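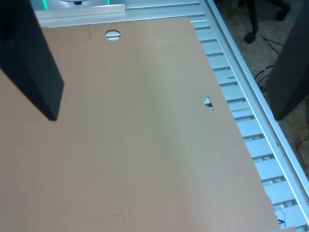
Sheet on the metal bench, round hole up top, little triangle down near the right edge

Forum: Sheds, Benches & Making Stuff
Thread: Show us your cardboard templates!

stidwood_shed
Posted 6 Jan 2020

Right, I have gone fully cardboard mad over the holidays and I want company. I'm working out a back panel for the tool cupboard and I've started doing everything in card before I go anywhere near the ply. What a great material! Free, light, you can draw all over it, and if you stuff it up you've lost ten minutes.

The round hole is my hanging point and the triangle is a registration mark, so I know which way is up once I've flipped it four times. Right-hand edge is rough as guts, I know. I cut that side freehand. The straight edge at the top is the one I measure from.

What's everyone else using theirs for?

Allham
Love it. I did the whole laundry bench this way in December and the card templates are still hanging behind the door. I can't bring myself to chuck them.

One thing, I'd tidy that right side before you trace it. Every little wobble goes straight onto the ply and then you're sanding till Easter.

stidwood_shed
Fair call Allham, but that edge sits behind a trim strip so it never gets seen. Top edge is the only one I care about.

kelpie_and_co
Disagree with both of you lol. Trace it rough, cut 4 mm oversize, then plane back to the line. Cardboard was never going to give you a finished edge and that's fine!

Question though, why a triangle? I just write TOP in texta.

stidwood_shed
I did that for years! Then I'd flip the sheet and the writing was underneath, and I'd stand there like a goose. You can feel a cutout from either side. Pointy end is up, done.

Barbara Zalewska
The triangle is a lovely idea and I'm pinching it for my sewing patterns. I use card for bag bases (the big flat boxes from the appliance shop, gorgeous smooth stuff) and I've always snipped a notch in the edge, but notches tear. How close to the edge can you go before it gives way?

stidwood_shed
Mine's pretty close Barbara and I've had no dramas so far. Fresh blade and cut away from the corners, not into them. If it's going to get handled a lot I'd come in a bit further.

Allham
Bit of masking tape on the back before you cut helps too. Same with round holes, they go fluffy otherwise.

kelpie_and_co
Wad punch for round holes. Changed my life. Mine's an old one of Dad's and it goes through card like butter.

sivakumar_g
Can I be the grump? Card moves. I had a template 829 mm long that lived in a damp garage for a winter, and when I went back to it the thing had a bow in it and the length was out. Use 3 mm MDF for anything you want to keep.

stidwood_shed
No argument for keepers, but this one only has to last until the weekend! Then it goes under the tomatoes as mulch.

Barbara Zalewska
Mine live flat under the spare bed, almost 60 of them now, and they're all still true. Dry house though.

sivakumar_g
OK, under the bed I'll accept. Garage, never again.

kelpie_and_co
Off to raid the recycling before the truck comes. Stidwood, put up the ply version when it's cut, rough edge and all!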